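Right, thread about whether robots can do the washing-up yet, because I've been asked this by three separate relatives since Christmas and I'd like to just send them a link.

I spent nine years fitting kitchens round Tidthorpe, so I'm no engineer. But I do know what people's sinks look like when they think you're coming tomorrow and you turn up today.

My mate Gavin Chisholm reckons we've had a washing-up robot for decades and it's called a dishwasher. Fair! But somebody still has to load the thing, and plenty of the kitchens I fitted never had room for one.

The hard part is that nothing in a sink matches. A mug at a tilt, a tall clear bottle with the cap still on, a sponge or cloth tucked under the tap. Then you've got to find a gap in the rack between the orange plate and the chopsticks. You and I do that while listening to the radio.

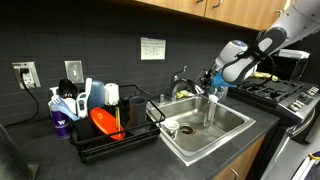 So can a robot do the washing-up on its own yet?

Some can manage bits of it in a kitchen they've practised in, slowly, but I haven't come across one I'd leave alone with a full sink.

Leidy Chávez asked what one would cost. No idea love, but if someone knocked on my door tomorrow offering one for 4,000 quid I'd want to see it do a roasting tin first. With the burnt bits.

Glasses are the other one (see-through stuff is a pain for cameras, they look straight past it). And forks! Thin, shiny, always in a heap.

Wiping down I'm more hopeful about. Flat worktop, one cloth, off you go. Though round the back of the taps is where the muck lives and I can barely get my own fingers in there.

Wilmer says he'd take one that only put things away. Same here, I'd give it 10 minutes a night and never complain about the speed.

Anyway if you've got one at home that does any of this, tell me what it's broken so far. Replies are open, I'm off to do the pans.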